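Volunteer Deck Guides Wanted, Museum Ship Sendunine

If you have ever stood on a pier looking up at an old gray ship and wished someone would let you aboard, we would love to hear from you. The Sendunine is looking for 2 new deck guides to start in March, and you don't need to have served (though plenty of us did, and we do like to talk about it!).

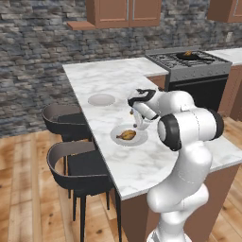 Guides lead small groups from the main deck down to the engine room and back, which comes to 112 steps, so please bring good knees and sensible shoes. We welcomed nearly 924 visitors last season, and quite a few of them had a father or a grandmother with a sea story to share, so being a good listener matters as much as knowing your port from your starboard.

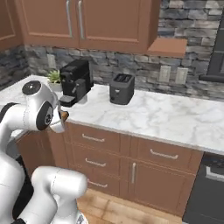

Posted by Loan Tôn, Visitor Programs

Training is free and takes two mornings, starting at 9 a.m. To apply, send a short note about yourself to Magdy El Fassi at the ship's office, or just come up the gangway and ask for him.

Related
Sleeping Aboard: Family Overnights
Letters Home from the Kornus
Painting the Hull, Part 2

Last updated: March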